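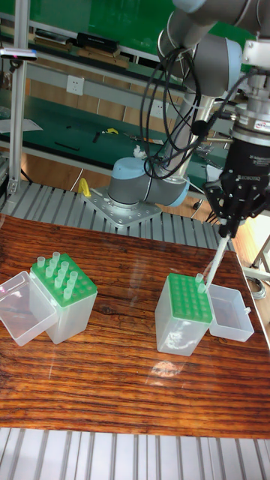 I spent most of May rewriting the placement planner for the tip transfer task, and it's finally in a state where I can leave it alone for a while. The old version treated both racks as perfect grids. You gave it one corner and a pitch, and it worked out every hole from there. Fine near the corner, bad at the far end.

The new one fits the grid to the holes it can find in the depth image, then plans from the fit. I ran 400 transfers against the log from the old planner. Missed insertions went from 138 down to nine. Most of those nine were tips that went into the fingers at a slant, so the planner was aiming the wrong end.

I keep the grid fit in a small library called Hivico. It does one thing and has no dependency on the arm driver, so I can test it on saved data at my desk.
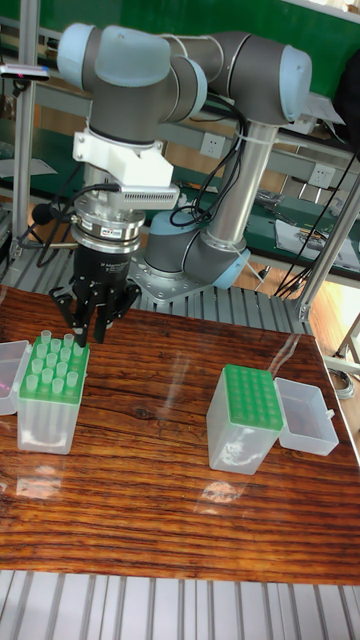 What's left to do

The approach move is still slow. I cap the speed well above the rack, and I think I can lower that height once Pliromar (my collision checker) knows about the open lids. Right now they're just a padded box in the config file.

I also want to replay the 3,000 saved grasps with the new fit on Saturday.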